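I've kept a boat at Bakus for years, so I won't pretend I came to this neutral. We asked 90 owners there and at Grudislow what they'd pay for a quieter electric outboard, and more than 55 said they'd happily put up with less range to get one (I would too!).

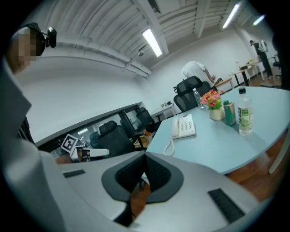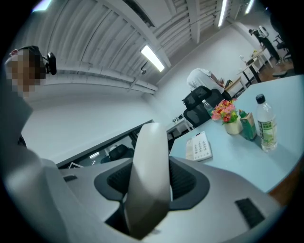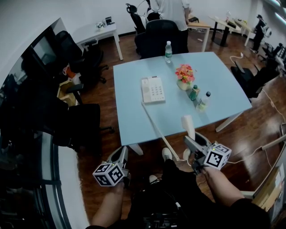

**Figure 7.** Hand-held grippers; the bottom picture has a desk telephone on a light blue table.

Zondham Boating Papers, p. 1,421

What surprised me was the charging. Owners at Grudislow hardly mentioned it, but at Bakus it came up again and again – mostly grumbles about the one working post by the fuel berth. Bhatia's survey found much the same in April, and I come back to it in the next section.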